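Health and Learning | 6 min read

Practice before patients: how a regional teaching centre is changing the way surgeons learn to stitch 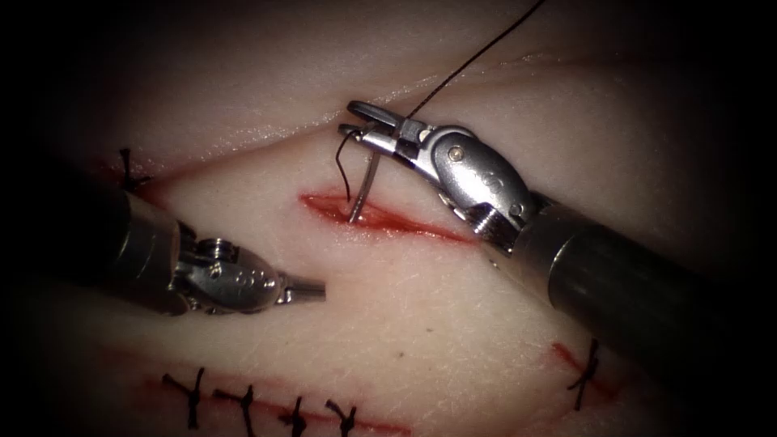

For most of the last century, junior doctors learned to close a wound by watching a senior colleague do it, and then by doing it themselves under a watchful eye. The method produced many fine surgeons. It also meant that a trainee's early experience depended heavily on which patients happened to arrive during a given shift.

The Birby Centre for Clinical Skills was founded to make that experience more even. It serves trainees from hospitals across the Flallis valley, several of which are too small to run a teaching room of their own. Up to 400 people use the centre each year, among them surgical trainees, nurses, midwives and final-year students.

Kamlesh Bajpai, who leads the teaching programme, regards stitching as a subject in its own right. "We used to treat it as something people would pick up," he says. "Some did, and some carried poor habits for ten years. A knot tied badly in the first month is usually tied badly in the tenth."

The foundation course lasts eight weeks. Trainees begin with the handling of the needle and the tying of knots, and spend longer on both than many of them expect. Only in the third week do they turn to closing a cut, first in a straight line and later on curved or uneven surfaces. Tutors look for even spacing and for edges that meet without being pulled too tight. Speed is left unmarked until the final fortnight.

Evening access has proved as important as the teaching itself. The Saxena Room, opened in November, may be booked until ten at night, and 689 bookings were made in its first year. Many were for half an hour at the end of a working day. Staff had expected longer visits, but short and frequent practice appears to suit those on rotating shifts - and tutors report that it suits the skill as well.

Cost remains a difficulty. Practice pads wear out and must be replaced, and the smaller hospitals have limited training budgets. A grant from the Nilar Fund pays for 1,000 pads a year, together with travel for trainees who live furthest away. The present award has two years left to run, and the centre has begun to discuss with its partner hospitals how the cost might be shared afterwards.

Mr Bajpai is careful about what such teaching can claim. Time at a bench does not prepare a trainee for a tired team or a worried family, and the centre teaches those matters separately, with actors and experienced ward staff. Applications for the spring course open in January, with places offered first to trainees in their opening year.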